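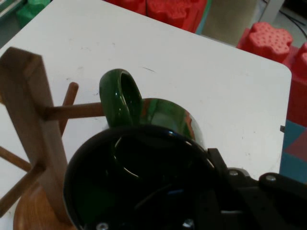

The green one, on approach to its peg.

October 31, 2023

I held out against a mug tree for years. It seemed like the sort of thing you bought when you had given up on cabinets, and I had not given up on cabinets, I had just filled them. Then in April the shelf over the sink in the Rukthorpe apartment came off the wall with 25 mugs on it. Most of them were free from conferences, so the mourning period was short.

The ones I kept got down to 6. The tree cost less than the drywall patch. It's wood, a squared post on a round base with pegs sticking out of it, and I've grown fond of it in the way you grow fond of a coat rack.

The green mug is the one I would run back into a fire for. I bought it at the Pledosstead craft fair, where I had gone for the parking lot donuts, and it's so shiny and so dark inside that I can't tell whether I've finished my coffee. I have taken sips of nothing out of it probably 1,000 times. The handle is a big fat loop, good for cold hands and very good for pegs. The skinny-handled one from Ellery has to be threaded on like a needle, and I'm not up to that before breakfast.

House rules so far: heavy mugs low, green mug wherever it likes, and never three on the same side. I learned that last one with soup in the room.

Next up is the spice drawer, which currently contains batteries.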